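Heritage Day Street Festival: Site Walk Checklist with Comments
Fledurthorpe, January planning round
Walked by: Sanne Van Leeuwen
Comments also from: Rommel Soriano, Kanyarat Nakpan
Marks used: OK / NOT OK / OPEN (no one could show me)

1. Parade route

1.1 Route map matches the street as it stands: NOT OK
The map still shows the old bus shelter on Ollcombe Street. It was moved. I was told "everyone knows that." Marching bands from out of town do not.

1.2 Curb ramps clear for wheelchairs and strollers: OK
All 14 checked. Two have loose gravel. Sweep them the morning of.

1.3 Fire lane width kept at the food end: OPEN
Rommel says the vendors will stay behind the chalk line. They said so last year too, and by noon there was a smoker parked across it. I want barriers.

1.4 Seats for elders in shade: NOT OK
The plan says "shade provided." By what? The only tree on that side is bare to head height. Needs two canopies, weighted.

2. Main stage

2.1 Stage deck level, no gaps at joins: OK

2.2 Rear stairs have a handrail on both sides: NOT OK
One side only. The choir goes up in long robes and the oldest singer is past eighty. Tagle quoted a second rail and then dropped it from the invoice.

2.3 Cable runs covered where the public crosses: OPEN
Covers are listed but not on site. A list is not a cover.

2.4 Crowd limit posted: OK
Sign reads 304 for the fenced area. I paced the fence and I believe the number, provided the merchandise table stays outside it.
Comment (R.S.): Table will stay outside.
Comment (S.V.L.): Then put it on the map.

3. Children's corner

3.1 Area fenced with one staffed gate: OK on paper
Wilfredo Fajardo is down for the gate from 10 a.m. to 6 p.m. with no relief. Find him a second person.

3.2 Toys and craft items checked for splinters and sharp edges: OPEN
Kanyarat has a checking sheet. It has no signature on it.

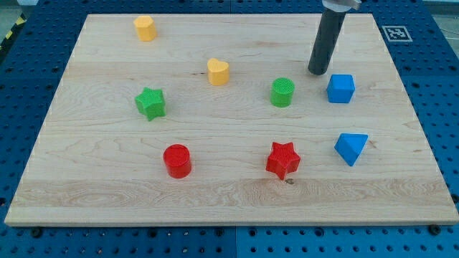
Item 3.2: toy shape blocks on a wooden board.

3.3 Small parts kept away from under-threes: OPEN
The bead table is next to the toddler mat. Swap it with face painting. It costs nothing.
Comment (K.N.): Agreed, will redraw.

3.4 Lost child point marked and known to all gate staff: NOT OK
I asked three people where it would be and got three answers.

4. Food and water

4.1 Vendor permits on file: NOT OK
7 missing. The folder is labeled "complete."

4.2 Hand washing at each cooking stall: OPEN
Plostis is supplying the units. Ask for a delivery time in writing. "Early" is not a time.

4.3 Free drinking water, two points minimum: OK

5. Emergency

5.1 First aid tent reachable from both ends of the route: OK

5.2 Radio check with stage, gates and first aid: NOT OK
Dead spot behind the library. Dindo Marquez thinks it was a low battery. Try it again with a full one and I'll change the mark.

5.3 Bad weather plan: OPEN
The plan moves everyone into the church hall. Last year's count was 724 people and the hall does not hold that many. Who stays outside?

Items marked NOT OK need a second walk before I sign. For OPEN items, show me the thing itself or the paper for it.

S. Van Leeuwen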